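Marwa Samir keeps the rulebook, and she would like it to be shorter

The first version of the Prorow handling standard was 2 pages long. The current one has 300 numbered clauses, and Marwa Samir, who edits it, can tell you which of them she regrets.

"Clause 41 says an operator shall place the tube with due care," she says. "I wrote that. I have no idea what it means."

We met on a Friday at Drusudham, where people handle tubes and racks so that robots can later be taught to do the same, and where the standard gets its hardest use. 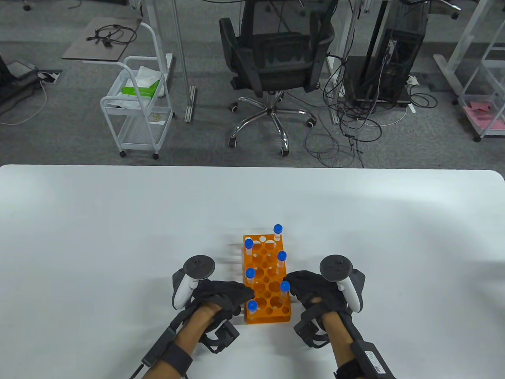
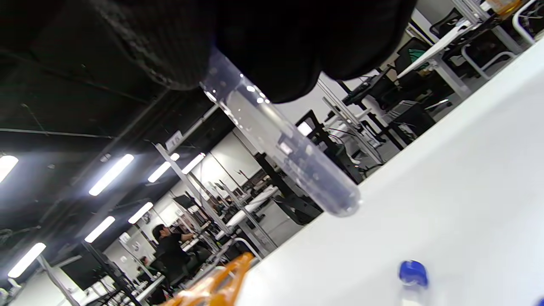
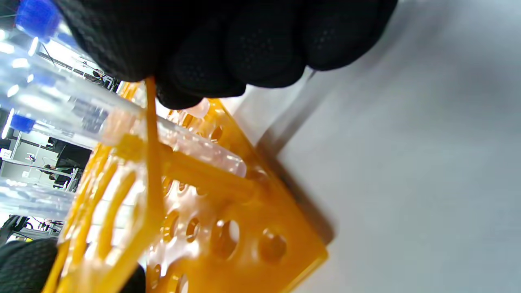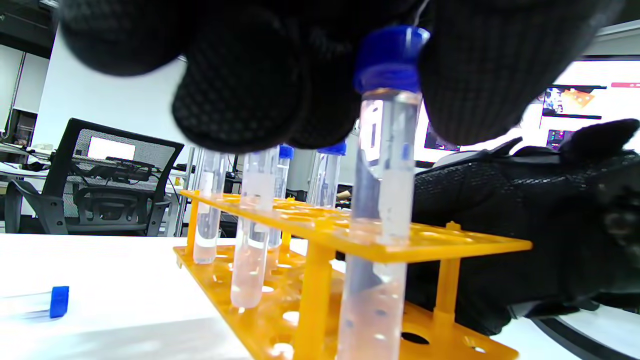

Test tubes and a rack, black gloves throughout.

Samir came to the job from food packaging inspection, a field she describes as "the same arguments, with more cheese." What she found in robot training was a great deal of skill and very little agreement. One site counted a task as done when the last tube was in the rack. Another waited until the hands were back at rest. A third had no rule and did whatever the senior person on shift preferred – a method she calls government by Steve, though there was no Steve.

"Then somebody puts all of it in one pile and asks why the robot hesitates at the end," she says. "It hesitates because we taught it three endings."

So much of the standard deals with endings. It also deals with beginnings, with dropped objects, and, over nine pages she defends with some heat, with what to do after a mistake. Her position is that you keep going. If a tube goes in crooked, straighten it, finish, and mark the attempt as one with a correction. You don't throw it out.

Marius Lungu, who runs the floor at Drusudham, was on the other side of that one for most of a year. "I wanted clean work only," he says. "I had a shelf of 2,000 perfect attempts and I was very proud of them. Marwa asked me what the robot was supposed to learn from them about fixing a crooked tube. I went and had lunch."

He has since come around, mostly. He still thinks the marking scheme is too fussy. Operators choose among 3 labels for a correction (minor, major and restart), and he says the line between the first two moves depending on how close it is to the end of the shift. Samir agrees, and blames the wording. The April revision will drop "major" altogether, unless Ekanayake, the other firm with a vote, objects again.

I asked what she would keep if she had to cut the whole thing down to a page. She took the question more seriously than I meant it.

"Breaks," she said. "Tired hands get sloppy, and then they get sneaky. They find shortcuts. The shortcut works fine for a person and it's a terrible thing to show a machine." The standard sets a limit on time at the table, and it's the clause sites most often ask to have waived. She has yet to waive it.

She would also keep the rule that the person doing the task can stop at any moment without giving a reason. Fuvolix, which supplies the logging software, once proposed a drop-down menu of reasons. It had 14 entries, among them "other" and "other (specify)." Samir sent it back with one word on it, which she asked me not to print.

Lungu's own candidate is more modest. He would like the glossary to say, once, which end of the rack is the front. The matter has been on the agenda since the second draft. Samir says it will be settled in the next revision, and Lungu says he has that in writing from the last one.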